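Odwood Bin Practice

The Odwood Bin Practice is a set of written rules for laying out and running robot bin-picking cells, in which an arm reaches into an open container and lifts out mixed objects one at a time. It was drafted at the Odwood test hall and later taken up by the Nendidthorpe and Prolville sites. The practice is voluntary. It sits beneath national machine safety standards and does not replace a risk assessment.

Scope

The practice covers single-arm cells with a fixed bin and loads made up of small household goods, toys and tools. Conveyor picking and mobile bases are excluded. A companion text, known as Kos, deals with the naming and storage of trial records.

Bin and fixtures

The bin must be held so that it cannot shift when a gripper touches a wall. Bar clamps are accepted if the bar stays outside the arm's path. Reference positions on the bench are marked with coloured tape, and the marks are renewed when an edge lifts. Scratches and worn patches on the bin floor are permitted, but sharp burrs must be filed off before the next run.

Cables on the arm are tied at intervals of no more than 300 mm, with a free loop left at the wrist joint. The loop is checked at the full range of wrist rotation before the cell is released for use.

Object sets

A load should combine rigid and soft items, and shapes that roll with shapes that stand flat. Toy building blocks, a plastic cup, a spoon and a rubber duck are typical. Items are spread toward the walls and corners as well as the centre, as grasps near a wall fail in different ways from those in the open.

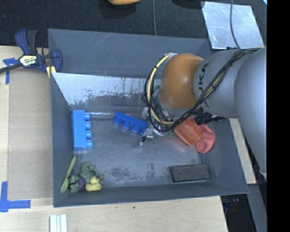
Operation

Speed is limited to 155 mm per second inside the bin. The operator stays at the stop button for the first 30 picks after any change of gripper, load or program. Hands may enter the bin only with the drives off.

Revisions

The second edition, issued in August, added the wrist loop check following a review of 1573 logged picks at Prolville. The rule on tape colour was dropped in the same edition. Nendidthorpe still uses the older wording for its training cells.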